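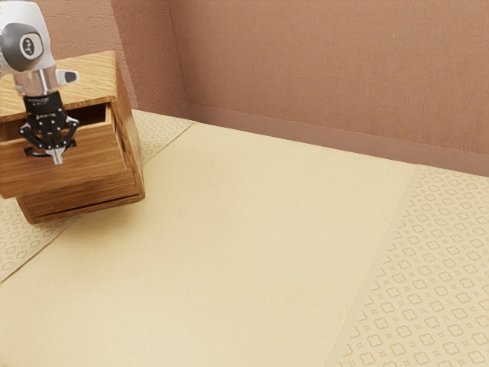

Gostgate Residents' List > Household & Furniture

From: Benvinda Valente
Date: 10 Nov 2020
Subject: Re: Sticking drawers, again

Panagiotis wrote:

> The chest of drawers I got from the house clearance in Hadcombe
> has stopped opening. Top one is fine, second one needs both feet
> against the frame, bottom one I have given up on and it has my
> good jumpers in it. It was perfectly all right in July. I have
> sprayed the runners with the stuff I use on the bike. Should I
> plane the sides down? I have borrowed a plane.
>
> P. Kadrić

Panagiotis, please put the plane down and give it back to whoever was foolish enough to lend it.

It was fine in July because July was dry. Wood takes up damp in the autumn and gets wider across the grain, and yours has gone from a bedroom in Hadcombe to a bedroom in Gostgate with, if I remember your moaning last winter, a window that doesn't shut. If you plane it now you'll have a lovely smooth drawer until spring, and after that it will rattle every time a bus goes past.

What I'd do is take out the top drawer, then reach down through the gap and push the second one forward from behind. If there's a dust board in the way, take the back panel off. It's usually a few pins and they come out with an old dinner knife. Same again for the bottom one, and there are your jumpers.

Then wipe off the bike spray. All of it. Oil soaks in, the wood swells a bit more, and the fluff sticks to it – my mother did this to a wardrobe once and we were finding grey felt in it for years. White spirit on a rag, windows open, leave it a couple of days.

After that, candle wax. A plain white candle, rubbed hard along the bottom edges of the drawer sides and along the runners. Capucine swears by dry soap, and she is wrong, but only slightly. Soap draws damp and you'll be doing it again by Christmas.

If it still sticks, look for the shiny patches. Those are where it's rubbing. Give them a few strokes of fine sandpaper, try the drawer, a few more strokes. I did a set of 11 drawers for Tonantzin this way and only had to go back for one, and that one had a hairgrip wedged behind it.

Check it's standing level, too. Mine turned out to be perfect in every respect except that the floor under it wasn't. A folded bit of card under the front left foot and 27 years of swearing came to an end.

Baltasar will be along shortly to tell you to buy a new one from Matos for 258 pounds. Ignore him. He said the same about my kettle.

Does anyone still want the spare brass knobs, by the way? They're in a jar by my door and I'd like the jar back.

Benvinda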